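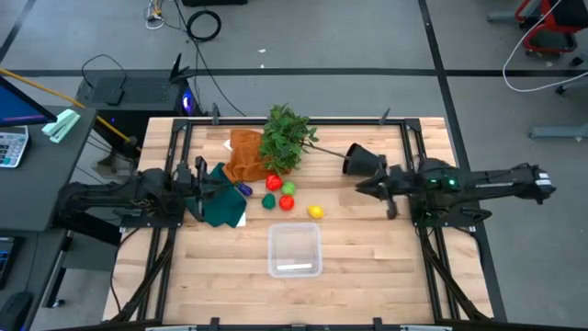
What is a vibratory bowl feeder?
It is a machine that takes small loose parts in bulk and delivers them one at a time, all facing the same way, to the next step of an assembly line.

Vibratory bowl feeder

A vibratory bowl feeder is a parts-feeding device used in automated assembly. Screws, caps, washers, springs and similar items are tipped into a bowl, which is shaken by a drive unit beneath it. The parts climb a spiral track on the inner wall and leave through an outlet at the top.

Principle of operation

The bowl is fixed to a base by sets of inclined leaf springs. An electromagnet pulls the bowl down and back against the springs, then releases it, and the cycle repeats many times a second. Each stroke carries a part a short way up the track. The movement is too small to follow by eye, so the parts seem to glide.

The drive is tuned so that its frequency lies close to the natural frequency of the springs and bowl together. A feeder that is out of tune draws more current and moves parts unevenly. Tuning is done by adding or removing springs, and has to be checked again if the tooling in the bowl is changed.

Tooling

Features along the track sort the parts. A wiper blade knocks down any part riding on top of another, while a narrowed section lets wrongly placed parts fall back into the bowl to try again. Slots are used for headed parts such as screws, which drop in and hang by the head. Air jets are sometimes added for light parts – plastic caps, for instance – that do not fall reliably.

Most tooling is made by hand for one part only. The Cedside works at Preserville, where the toolmaker Keith Bloxham trained apprentices in the trade, kept 389 finished bowls in store, almost 200 of them for screws alone.
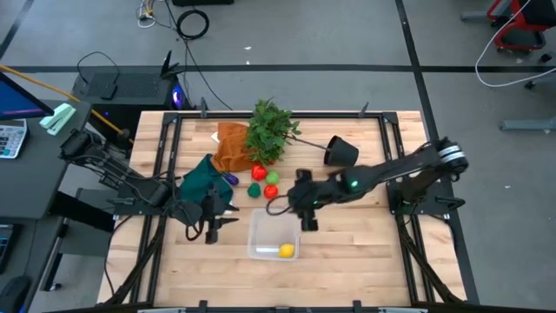 Can one bowl feed several different parts?
Usually it cannot, although parts of the same shape and nearly the same size may share a bowl if the tooling is made adjustable.

Faults

Jams are the most common fault. Burrs, bent parts and swarf in the supply are frequent causes, and oil can make flat parts stick together. Overfilling also slows a feeder, as the weight of parts damps the movement of the bowl. Many installations use a separate hopper that tops up the bowl when a level sensor calls for more.

Noise is a further problem with metal parts. Bowls are often lined with polyurethane and fitted with a lid or an acoustic hood.

Alternatives

Step feeders lift parts on moving plates and are quieter. Centrifugal feeders use a spinning disc and suit simple parts needed at high speed. Flexible feeders spread parts on a flat surface, where a camera finds those that a robot can pick. The Kubo, a flexible feeder designed by Ulla Skjelbred, was supplied with settings for 11 part families. Its successor, the Idier, has a larger picking surface and a backlight.

See also

Linear feeder
Escapement (assembly)
Pick and place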